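In Praise of the Plain Cardboard Shoe Box

I own one pair of black dress shoes and I wear them maybe six times a year, to weddings, a funeral now and then, the January dinner my office insists on. For a long time they lived on the closet floor between those outings, under the vacuum hose. Then I started putting them away properly, in a box, and I've become the kind of person who brings this up at parties. Shoes belong in boxes! Plain ones, brown cardboard, the cheaper the better.
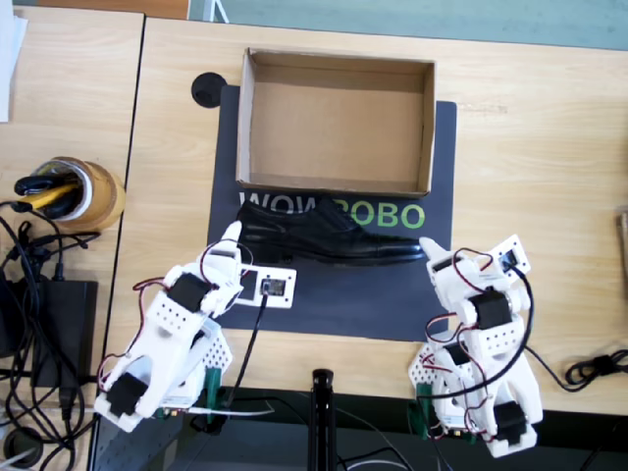
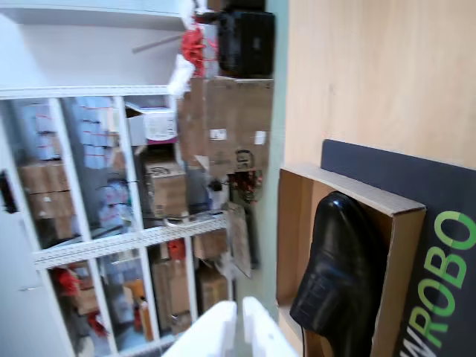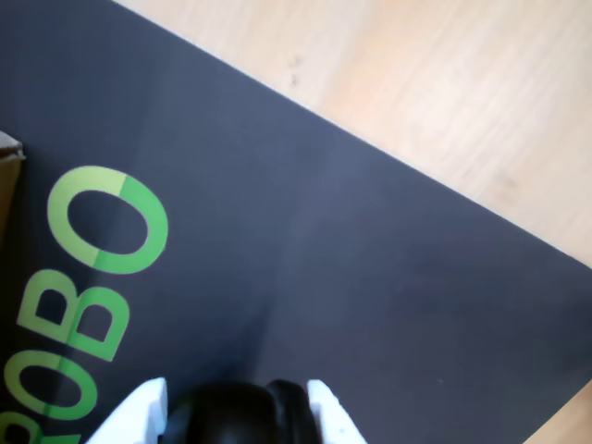 A box, a shiny black lace-up and a mat on a pale wood table in the first; the shoe in its box in the second; mat and table in the third.

Why cardboard wins

I've tried the alternatives. I had a set of clear stacking drawers from Plalora that looked wonderful for a month, and then the leather started to smell like a swimming pool bag. I had the Frade hanging organizer, 18 pockets, every one of them slightly too narrow for a man's shoe, so you fold the tongue down to get it in and find a crease there in the spring. Cardboard has never done either thing to me. It lets a bit of air through, it gives when you push on it, and when a corner goes soft you recycle it and use the next one.

And it costs nothing, or close to it. You already have some. If you threw yours out, any shoe store will hand you a stack if you ask near closing time (I've walked home with so many that I couldn't see over the top, very happy).

I like a shallow box best, the kind that's practically a tray. Deep ones tempt you to put things on top of the shoes: polish tins, a belt, the odd glove. A shallow one holds shoes and that's the end of it. I don't bother with lids either, which I know is a sore subject. The dust people will write to me. My answer is a cotton cloth laid over the top, washed whenever I remember, and it does the job beautifully.

One shoe at a time

Now the part I feel most strongly about. Do it at a table. Put something down first, a mat or an old towel, anything that keeps buckles and grit off the wood, and set out the box and one shoe. Leave the other on the floor until its turn comes. I used to line up the whole family's footwear like a parade and wipe everything in one heroic Sunday, and I missed scuffs all over the place. With a single shoe in front of you, you look at it. You notice the stitching is fine, that the lace is fraying at one end, that there's a dull patch by the heel you've been walking around with since summer.

Brush, wipe, a little cream, leave it alone for 30 minutes, buff. Then into the box on its side with the laces tucked in or hanging out, I don't care which. I've seen grown adults argue about laces. Second shoe goes in heel to toe with the first, and they fit together in a way that pleases me every single time.

On shelves

A box needs a place to go, and here too I'm for the plain option. Metal shelving, the kind with holes up the sides so you can move things around, will take shoes and printer paper and holiday decorations without complaint. Mine is from Surnetti and it has outlived two apartments. My neighbor paid 4000 for a built-in wardrobe with angled shoe racks and little lights, and it's lovely, I've admired it out loud, but her boots slide off the angle. My boxes stay where I put them.

Write on the short end of each box with a fat marker. "Black dress." "Snow." "Old running, painting only." Closet catalogs will sell you 200 matching labels in a tasteful gray, and I'm sure they're very nice, but a marker is quicker and you can read it from the doorway with the light off.

My sister thinks all of this is too much fuss over something you walk on. Maybe so. She borrowed my polish last week, though, and asked if I had a spare box.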